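How to make toast for a group with a two-slot toaster

Toast is easy to make for one person. Making it for a table of people is harder, mostly because the first slices go cold while the last ones are still in the slots. This page covers how we set up and work a small toaster at the Lisia breakfasts, using one tray and one loaf at a time.

What you need

A two-slot toaster, a tray with a raised rim, a loaf of plain white bread, butter, a butter knife, and a clean dish towel big enough to cover the tray. Any toaster will do as long as the slots are wide enough for the bread you bought. If you slice your own, keep the slices thin enough to drop in without being forced.

Setting up

Put the toaster on a bare, level table, away from curtains, paper towels and anything hanging. Run the cord out behind it so that it doesn't cross the place where you work. Set the tray flat on the right, close enough that you can move a slice over without carrying it across the table. If you are left-handed, turn the whole arrangement around.

Check the crumb drawer before you plug in. It should be clean from last time, but look anyway.

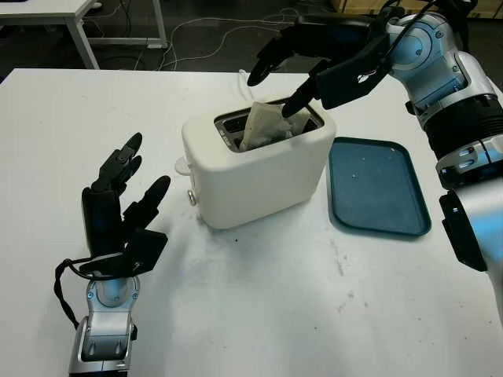
Naltham Community Kitchen Club — Breakfast Group

Loading the bread

1. Take the slices out of the bag and separate them. Fresh bread sticks together, and a slice that has been pulled off in a hurry will have a ragged edge that browns too fast.

2. Hold each slice upright by its top half and line up the lower edge with the slot. Let it down straight. If it catches, lift it and start over. Soft bread folds when you push on it, and a folded slice can stay stuck when the toaster pops.

3. Load one slot, then the other. A slice that stands well above the slot will come out pale along the top. Turn it over halfway through, or trim it before it goes in. 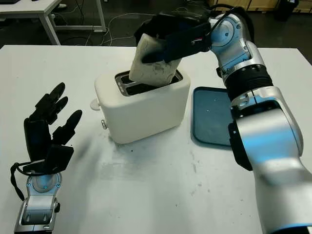
4. Press the lever all the way down until it stays. Start on a middle setting. Our club toaster likes a little less than the middle once it has been running for a few rounds, so turn the dial back a notch after the second batch.

5. When the toast comes up, pick it out by the edges and put it on the tray. Butter it right away if you are going to butter it at all. Lay the towel loosely over the tray between batches — tucked in tight, it traps steam and the toast goes limp.

If a slice gets stuck

Push the lever up first. If that doesn't free the slice, unplug the toaster, let it cool, and work the bread loose with wooden tongs. Never put a knife or fork into the slot, even with the cord out, as the heating wires bend easily.

About the bread

Plain white bread with an open, crumbly texture toasts quickly and drops a lot of crumbs. Handle it gently and expect to wipe the table more than once. We buy ours from Pondel in town. Day-old loaves are fine and hold their shape better than fresh ones.
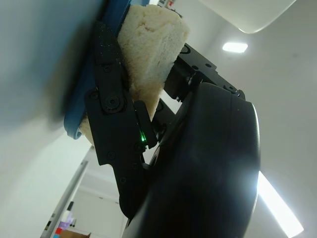

White bread up close, with its coarse, porous crumb.

Cleaning up

Unplug the toaster and wait until it is cool to the touch. Slide out the crumb drawer, empty it into the trash, and wipe it dry. Wipe the outside with a damp cloth. Wash the tray with the other dishes and stand it on edge to dry. The toaster goes back on the lower shelf with the cord wrapped loosely, and leftover bread goes in the freezer with the month written on the bag.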